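Section 3: Clearing the Worktop Before First Use

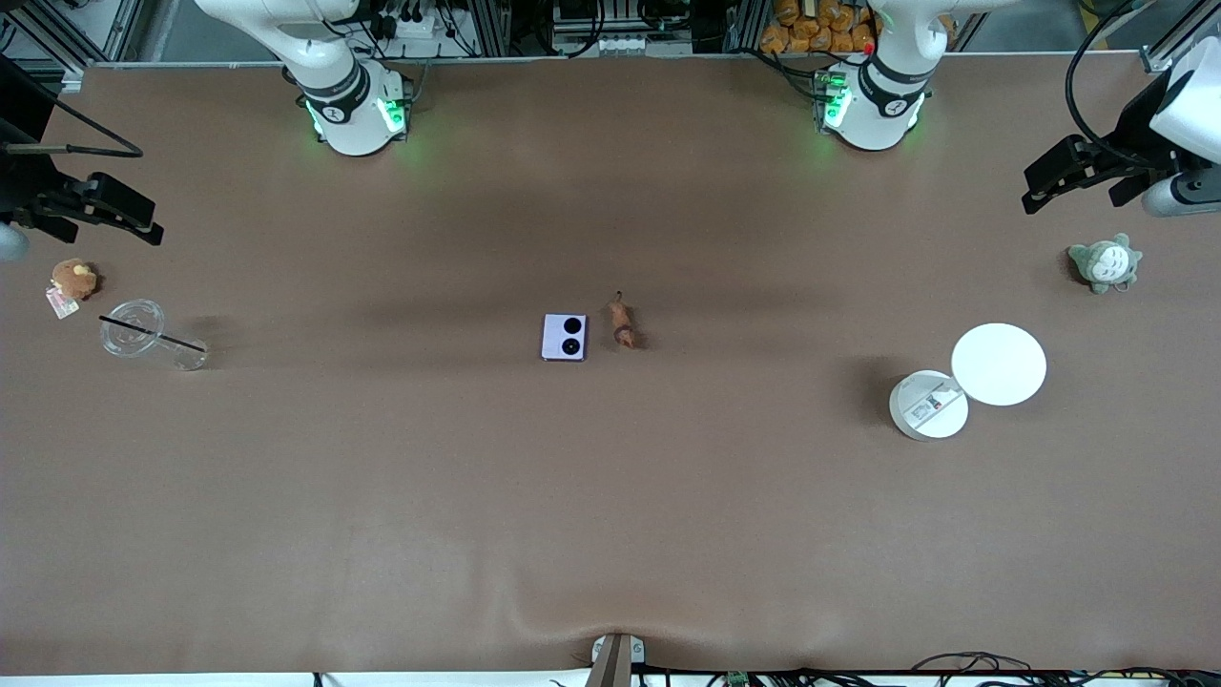 The Grukby worktop has a sealed surface, and the seal needs one full wipe-down before you put it to work. Most owners discover at this point that the worktop has been in service for days as a place to leave things. Clear it completely. Working around the pile has been tried.

1. Take drinks away first. A plastic cup on its side counts as a drink until you have checked it. Empty it in the sink, then recycle the cup and deal with the straw according to local rules.

2. Move phones next. Close a folding phone before you pick it up, and put it somewhere you will remember. The Grukby help line cannot call it for you.

3. Collect plush toys and small figures in one box. Leave any tags on if their owner has views about tags.

4. Wipe the surface from the far edge toward you with a damp cloth. Use plain water or Brovisex Mild, one capful to a bowl.

5. Dry with a second cloth. The first cloth is wet, whatever you may tell yourself.

6. Wait 80 minutes before putting anything back.

NOTE: Brown surfaces hide coffee well. Look along the top from a low angle, with a lamp on, before you declare it clean.

CAUTION: Do not use scouring pads, bleach or the green side of the sponge. Damage from these is not covered, and our repair desk can tell.

CAUTION: Do not wash plush toys with the wiping cloths. Lint will end up on the worktop, and you will be back at step 4.

If a ring or sticky patch remains, repeat steps 4 and 5. For marks that survive a third try, order Nerkodcombe stain paste, part 107, and follow the directions on the lid.

Continue to Section 4, Fitting the Edge Trim.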